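Biographies you finished and immediately pressed on someone else

mbuschmann
Just closed the Ondwood biography, the one of the lighthouse engineer, and I have to talk to somebody about it! 132 letters to his sister, most never printed before, and the author lets them run for pages at a time. I read it in the kitchen until 7 in the morning and would happily have gone on.
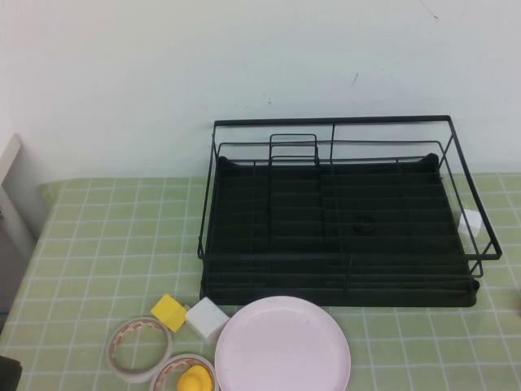
Dish rack on the kitchen table.

carola_h
I gave up in chapter 7, sorry. She quotes so much that I lost track of what she thinks of him. A biographer should cut.

mbuschmann
Fair, but the quarrel over the Rillik harbor light is all in the letters — cut those and you lose his temper, his spelling, the whole man. Please try the second half, it moves so much faster (and the sister finally answers back!).

dressler_b
Is this the Weidemann edition? Mine has 30 pages of notes at the back and they're wonderful, read them alongside.

mbuschmann
Yes, that one! The note on the fog bell made me go hunting for his drawings.

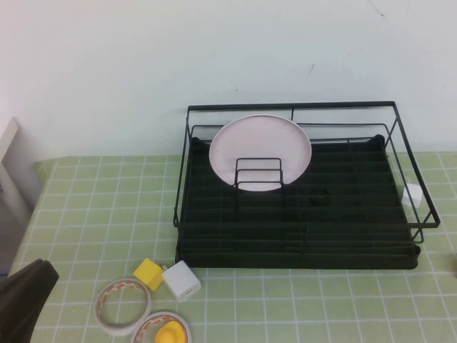

Édgar Cuadros
I'm with Carola on the length, though I'd keep every letter and drop the author's chapter on his schooldays. It's all guesswork, "he must have felt" on every page.

carola_h
Okay, that chapter is the one that finished me off. I'll skip it and start again in August.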